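# Le vert, tout un été de plastique

Bienvenue dans notre petite galerie du tri ! L'idée est venue de Carolina Salgado, un dimanche pluvieux, à l'atelier de Purby, devant les sacs que les habitants du quartier nous avaient déposés depuis juin (il y en avait, des sacs, presque jusqu'au plafond). Nous voulions garder une trace de ce qui passe sur nos tables avant de repartir en balles, et puis, il faut bien l'avouer, on finit par s'attacher à certaines couleurs !

Zulkifli Manurung, qui tient la presse, a une tendresse pour les bouteilles de soda vertes, toutes cabossées, avec leurs plis qui accrochent la lumière. Regardez les creux et les bosses, et ce vert qui passe du menthe très pâle à l'émeraude dès que le plastique se replie sur lui-même. Le bouchon, lui, reste bien vissé : chez nous, on vous demande de le laisser, alors merci à tous ceux qui y pensent. 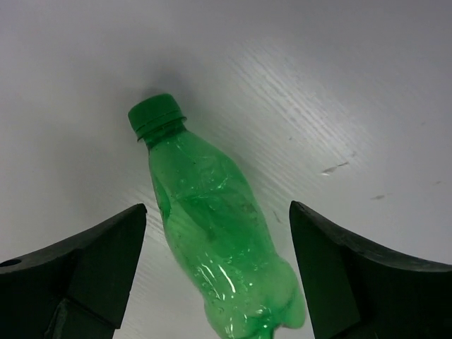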